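Progress report, December
Cerkus hand-held gripper kit, review for Rajan
Prepared by Hélder Cunha

Short one this time, the full write-up comes with the next installment. Main points first, detail after.

Status: on track for the review itself, behind on the write-up. Both kits are in use. Spending is at 70 percent of the equipment line, nothing over.

What we did. Unpacking and charging went quick, the printed guide is good up to page 2 and then assumes you already own the older model. Omov support sent a corrected PDF after one email. Pairing the gripper with the recording software was the slow part. First morning lost to a firmware mismatch, fixed by updating the handle before the base unit and not the other way. This needs to be in the guide. I've told them.

Target for the period was 100 usable recordings on the pick and place tasks. We have 70. The missing ones are mostly the soft-goods set (towels, bags), which we pushed back so the new operators could get comfortable on rigid items.

Operator feedback so far. Trigger pull is too stiff for long sessions, two people asked for a softer spring. Weight is fine for the first hour, less fine after lunch. Everybody likes that you can just pick it up and go, training a new person takes one afternoon against most of a week on the Cakness arm.
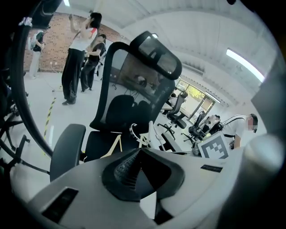

Calibration holds up better than I expected. We recheck at the start of a session and again at 2 pm, and the afternoon check has only failed once. When it does fail the software doesnt say why, just a red bar and a number. Asked for a proper error message, no answer yet.

Wear. Spare grip pads are the recurring cost to watch. The kit ships with one spare set and the order page has them at 50 dollars a set, shipping on top. If Rajan goes ahead with more kits I'd want pads in the same order, lead time was bad on our first one.

Problems open:
Export drops the last few seconds of long recordings. Reported, they can reproduce it.
Carry case latch broke on kit 2. Replacment promised.
License is per laptop, which makes swapping machines a pain. Need a decision from your side on whether we pay for a second seat.

Next period: finish the soft-goods set, rerun the comparison with the Cakness arm on the same task list, get the export fix and test it. Then a buy / dont buy recommendation with costs. Leaning buy, provided the export thing is sorted.

Receipts in the shared folder. Call me about the license.

Hélder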